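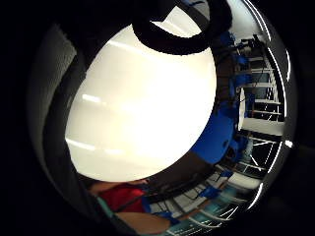
Fig. 1. White, rounded surface with black loop at the top.

Section 2: Setting Up Your Tank Readings and Usage Reports

By the Fumeck Home Guides Desk
Updated February
6 min read
100 shares

Welcome back! If you've come straight from Section 1, your Fumeck gauge reader is already fastened to the dial on your propane tank, the little hub is plugged in somewhere indoors, and the two of them have found each other. If the hub's light is still blinking amber, please go back and finish that part first. The steps below assume a steady green light, and they can be quite confusing without one.

In this section we'll tell the system how big your tank is, set your first reading, choose when you'd like to be warned that you're running low, and (if you want to) share your readings with your fuel supplier so they can plan a delivery. Make yourself a cup of coffee. It isn't difficult, but there is one short walk out to the tank in the middle of it, and you may want your boots.

Before you begin, have these close by:

- your most recent delivery ticket or fuel bill
- your phone or tablet, with the Dandasum app installed and signed in
- a flashlight, if it's getting dark or your tank sits under a shrub, as so many of them do

CAUTION: If you smell gas at any point, stop. Don't switch anything on or off, and don't use your phone near the tank. Leave the area, take everyone with you, and call your supplier's emergency line or the fire department from a safe distance. The reader measures fuel level only. It is not a leak detector and can't be used as one.

Entering your tank details

1. Open the Dandasum app and tap the name you gave your home during sign-up. If you never gave it a name, it will just say Home, and that works perfectly well.

2. Tap Tanks, then Add a Tank. Some people have a second tank for a workshop or a pool heater. Add the main one first and get it working all the way through before you start on the other.

3. Enter the tank's capacity. You'll usually find this on the metal data plate, under the lid or along the side. Your supplier will also have it on file and can read it to you over the phone. Please don't copy the number of gallons from your last delivery ticket, as that tells you how much was pumped in that day and says nothing about what the tank can hold.

4. Choose Above Ground or Underground.

5. Tap Save. The app will go quiet for a little while as it talks to the hub. Let it finish, even if it seems to be thinking hard.

Note: A propane tank is never filled to the brim. Room has to be left for the liquid to expand on warm days, so you should not expect the app to show 100 percent after a fill, however generous your driver is. Your supplier will stop well short of it on purpose, and nothing needs adjusting.

Setting the first reading

6. Walk out to the tank, lift the lid, and look at the dial. Stand so that you're looking at it squarely; from the side, the needle can seem higher or lower than it really is.

7. Make a note of the percentage. Close the lid again, gently, so the reader's wire isn't pinched under the hinge.

8. Back indoors, tap First Reading and type in what the dial said. Compare it with the number the app shows underneath. A small difference is ordinary. If the two are far apart, the reader has probably shifted on the dial face; press it back into its seat as shown in Section 1, then repeat steps 6 to 8.

9. Tap Confirm. From now on the reader will check the level by itself, and the hub will keep up to 900 readings in its memory, even if your internet goes out in a storm. They'll be sent along when the connection comes back.

CAUTION: Don't loosen, tap on, or unscrew the dial itself, and leave every valve and fitting under the lid alone. Those belong to your supplier's technician. The reader sits on the outside of the dial and needs no tools of any sort.

Choosing your low-fuel alert

10. Tap Alerts, then Low Fuel. You'll see a slider. Where you set it depends a good deal on how you live. If propane heats your house and you're at the end of a long gravel road that drifts shut every winter, set it high and give yourself plenty of time. If you only cook with it, you can be far more relaxed. Your supplier may have a level at which they like customers to call, and it's worth asking.

11. Pick how you'd like to hear from us: a message on your phone, an email, or both. You can add another person in the household too, and we do recommend it if you travel.

12. Tap Send Test. If nothing turns up, look in your junk folder before you try again.

Sharing readings with your supplier

This part is optional, and you can skip it and come back any time. Sharing doesn't change your price or sign you up for automatic delivery. Those are matters between you and your supplier, and you'll need to speak to them directly about either one.

13. Tap Share, then choose your supplier's system from the list. Most will appear under Zamani or Zeranum. If you aren't sure which they use, call the office and ask.

14. Type in your customer number exactly as it's printed on your bill, including any zeros at the front.

15. Tap Request. Your supplier has to accept at their end, so the app will say Waiting until someone in the office gets to it. If you send your request on a Sunday, it may well sit there until the office opens.

Note: If you see code 213, the customer number and the name on the account don't match. This often happens when the bill is in a spouse's or landlord's name. Tap Back, change the account name so it reads the same as the bill, and send the request again.

Reading your usage report

Once the system has gathered enough readings, a chart will appear under Usage. Don't be alarmed if the first one looks jagged. Propane swells and shrinks with the weather, and the level on the dial can drift up on a sunny afternoon and slip back down overnight without anyone having so much as lit the stove. The weekly view smooths this out and is the better one to look at when you're comparing one cold spell with another.

After each delivery, check that the app has marked the fill on the chart. If it hasn't, tap Add Delivery and enter the gallons from your ticket.

To replace the reader's battery or move the hub to another room, continue to Section 3.

2 comments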